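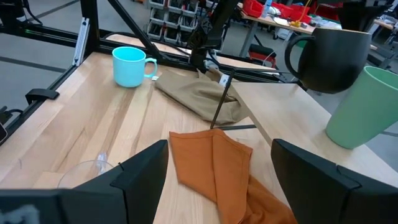

Cloths and cups at the butcher-block table

List home | Threads | Previous | Next | Reply

Subject: Re: Cloth napkins for the spring suppers
From: Azra Tomić

Anqi Su wrote:
> Hello all, I've offered to look after table linens for the Dodton suppers
> starting in April, and I'm a bit lost. Do we really want every napkin to
> match? I have a bag of odd ones from my aunt and I'd hate to buy new.
> Also, does anybody iron them? And what are we doing for cups?

Dear Anqi, and everyone else,

Bless you for taking this on! I did the linens for 13 suppers when we were still meeting over on Robles Street, and I have opinions, so please get yourself a cup of tea first.

Please do bring your aunt's napkins. I've come around to mixed colors completely. The picture at the top has a rust-orange cloth and a khaki-tan one on the light wood, and I think the two of them look lovely together, even with the tan one all in a heap. The orange is the one I'd build a table around. It's such a cheerful color against blond wood, and you could put nearly any brown or cream next to it.

As for ironing, no, I gave that up years ago. I shake them out hard, fold them in half and in half again while they're a tiny bit damp, and stack them under the big Stesance cookbook overnight. My mother would be horrified. If a tag is sticking out, I snip it off with nail scissors, though I always miss a few.

Cups I would treat the same way. There's a light turquoise mug in the picture, and a big black one, a pale green plastic cup and a clear glass, and I'd happily sit down to any of them (the turquoise is my favorite, if you're choosing for me). Plastic for the little ones, of course.

I still have five spare napkins from the Cledberg rummage sale, plain cream, one with a gravy stain that I've decided is permanent. Shall I leave them on your porch or hang on to them until the first supper?

Love to all,
Azra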